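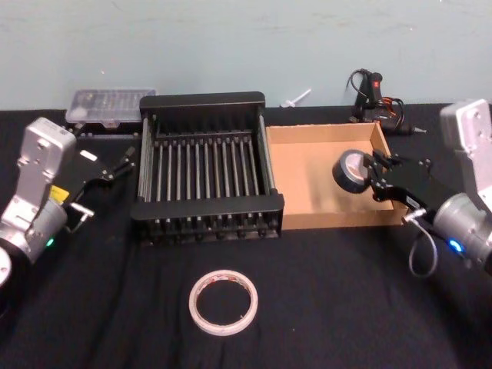 The matter of interior wall finishes has occupied a considerable part of my correspondence since I wrote about the hallway in July, and I have decided to set out my position in one place. Most households in Sistport live with flat paint. It was applied by the builder or by a previous owner, and it remains on the wall long after it has stopped looking presentable. A pale blue-gray such as the one behind the black tablecloth is a pleasant color and one I would recommend to any reader, but it does not hide very much, and the faint scuffs and smudges on that wall are typical of what a light shade will show. The question for the homeowner is whether to clean such marks, to touch them up, or to repaint.

I should state at the outset that I am not a painter by trade. My remarks are based on my own house and on two rooms that I completed for relatives. Readers with older homes should have existing paint tested for lead before sanding anything, and should follow local rules on the subject.

Cleaning

Cleaning should be attempted first in every case. I use lukewarm water with a very small amount of dish soap, applied with a soft cloth that has been wrung out until it no longer drips. The wall is wiped lightly from the bottom up and then dried with a second cloth. On flat paint it is important not to rub in one spot. Rubbing produces a shiny patch which is often more noticeable than the mark that was there before, and it cannot be removed.

I have also tested the Fluver wall pad, which is sold at Hrynyshyn Hardware near the register. It is effective on semi-gloss trim and on doors. On the flat paint in my dining room it removed the mark together with a visible amount of color. I no longer use it on walls.

Touching up

Touching up is satisfactory under three conditions: the paint is from the original can, the can has been stored properly, and the wall is less than a few years old. My own attempt in the hallway met only the first. The paint had been kept in the garage over two winters, and although it stirred well enough, the patches dried slightly darker than the wall around them. In the morning they could not be seen. In the evening, with the lamp on, they were quite plain from the front door.

Those who wish to proceed should use a small foam roller, as brush marks catch the light, and should feather the edge outward with very little paint. A test behind a door is advisable.

Repainting

The hallway was repainted in full at the end of the summer. The area came to 212 square feet with the door openings taken out. I selected Pravance Interior in an eggshell finish, which was $54 a gallon at Hrynyshyn, and I applied two coats. One gallon was not sufficient for both. I had expected this, but I had not expected the second can to differ from the first, and I now mix all cans together in a large bucket before starting -- a practice that the label in fact recommends and that I had overlooked.

Eggshell is a compromise. It can be wiped with much more confidence than flat, and it reflects enough light to reveal every poor repair in the plaster. I spent longer on filling and sanding than on the painting itself, and there remains one seam near the thermostat with which I am not satisfied. Homes with uneven walls may be better served by one of the washable flat paints. I have not yet used one and cannot comment on how they wear.

A note on temperature. The instructions on my cans gave a minimum of 55 degrees, and this applies to the wall as well as to the air. An outside wall in an unheated room may be colder than the thermometer suggests. For this reason I have put off the back bedroom until spring, although the color has been chosen and the tape has been purchased.

I have been asked what became of the sample boards. They are in the basement and are available to any neighbor who would like to borrow them, on the understanding that they are returned dry and unbent. The gray with the green undertone is missing at present.

The next entry will deal with baseboards, including the question of whether they should be painted before or after the walls. I have done it both ways and hold a firm view.

Filed under: Walls & Ceilings, Paint, House Notes

This site uses cookies to improve your reading experience. By continuing to browse, you accept their use. Accept | Learn more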